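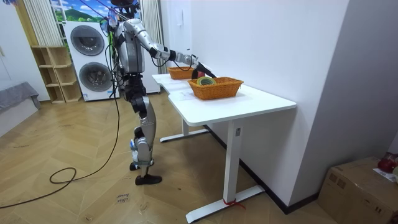 4. Montage et premier réglage du bureau assis-debout Siretti

4.1 Avant de commencer

Le plateau et le piètement sont livrés dans deux cartons séparés. Le sachet de visserie est scotché sous la traverse centrale. Prévoyez une clé Allen (fournie), un tournevis cruciforme et une couverture pour protéger le plateau.

Attention : le plateau se retourne à deux personnes. Ne soulevez jamais le bureau par la traverse.

4.2 Assemblage

1. Posez le plateau à l'envers sur la couverture, bord biseauté vers vous.

2. Emboîtez les deux demi-traverses et réglez leur écartement sur le repère qui correspond à votre plateau (A pour le modèle court, B pour le modèle long). Ne serrez pas encore.

3. Présentez les colonnes. L'étiquette portant la lettre M désigne la colonne maître, qui se monte du côté du boîtier de commande.

4. Vissez les colonnes à la main, vérifiez l'équerrage, puis serrez à la clé en croisant.

5. Fixez les pieds. Les patins réglables doivent être vissés à fond à ce stade.

6. Placez le boîtier de commande dans son logement et branchez les câbles des colonnes jusqu'au déclic. Le câble le plus court va sur la prise M.

7. Fixez le clavier de réglage à droite ou à gauche, à 56 mm du bord latéral. Les avant-trous existent des deux côtés.

8. Retournez le bureau, posez-le sur ses pieds et corrigez l'aplomb avec les patins.

Remarque : sur les plateaux de la gamme Isto, les avant-trous du clavier ne sont pas percés. Utilisez un foret de 2 mm et limitez la profondeur avec un morceau d'adhésif.

4.3 Initialisation

À la première mise sous tension, l'afficheur indique « rES ».

1. Dégagez le dessous du plateau (caisson, corbeille, fauteuil).

2. Maintenez la flèche du bas. Le plateau descend lentement, s'arrête, remonte légèrement.

3. Relâchez quand une hauteur s'affiche.

Recommencez cette opération après toute coupure de courant ou tout débranchement d'une colonne. Si « rES » reste affiché, contrôlez les connecteurs des colonnes.

4.4 Hauteurs en mémoire

Réglez d'abord la position assise : pieds à plat, avant-bras horizontaux, épaules relâchées. Appuyez sur S puis sur 1. Procédez de même debout, avec les chaussures que vous portez d'habitude, et enregistrez sur la touche 2. Pour changer de position, maintenez la touche voulue jusqu'à l'arrêt du plateau.

L'anti-collision est réglée en usine sur la sensibilité moyenne. Passez à la sensibilité basse si le plateau s'arrête sans obstacle.

4.5 Câbles

Laissez à chaque câble assez de mou pour suivre le plateau en position haute. La multiprise se fixe sous le plateau, jamais au sol. Un seul cordon doit descendre vers la prise murale.

Attention : au-delà de quelques cycles complets à la suite, le moteur se met en protection et l'afficheur indique « Hot ». Attendez que le message disparaisse.

Réf. notice 525, rédaction Taha Sqalli, relecture technique Tarık Gezer.

Ce site utilise des cookies pour mesurer son audience. Accepter | Refuser | Paramétrer

© Siretti – Contact – Mentions légales – Haut de page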